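Saludo Data Operations -- Support Request
Subject: Episodes rejected at upload, Skirkstead hotel room set
Status: Resolved
Opened by: Rodica Bucur
Assigned to: Abena Bawa
Priority: 2

Request (R. Bucur)
Since the start of the morning shift, the upload service has rejected 17 episodes recorded for the toothpaste task. Each rejection carries the message "stream length mismatch." Episodes from the other bathroom tasks are accepted. The operators have been asked to keep recording and to leave the rejected files on the local disk. Please advise whether the episodes can be recovered or must be recorded again.

Response (A. Bawa)
Thank you for the report. Please confirm the following before any file is moved:
Software version on the recording computer
Whether the right wrist stream is present in a rejected episode
Free space on the local disk

Reply (R. Bucur)
The version is the August release. The right wrist stream is present but ends before the head stream does. Free space is sufficient. The joint data for both arms appears complete.
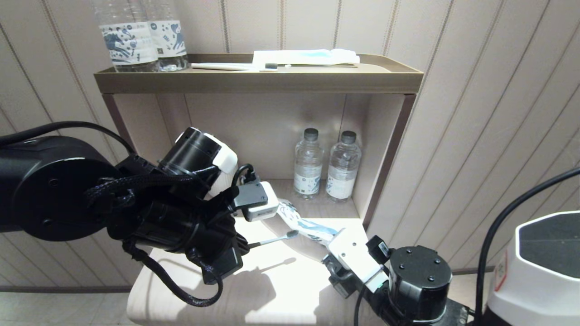
The difference in length is small at the start of an episode and grows toward the end. Short episodes pass the check, and only the longer ones are refused.

Finding (A. Bawa)
The right wrist stream was dropping images under load. The task template had been copied from Firby with a larger write buffer than this computer supports -- the other templates still hold the standard value of 1000.

Action taken
The buffer value in the toothpaste template was corrected and the recorder restarted. Two test episodes were recorded at full length and accepted. The rejected episodes cannot be repaired, as the missing images were never written. They have been marked "do not train" in Gralell and returned to the recording queue under the same task name.

Operators are asked not to copy templates between sites without first opening a request with this desk.

Closed with the agreement of the requester.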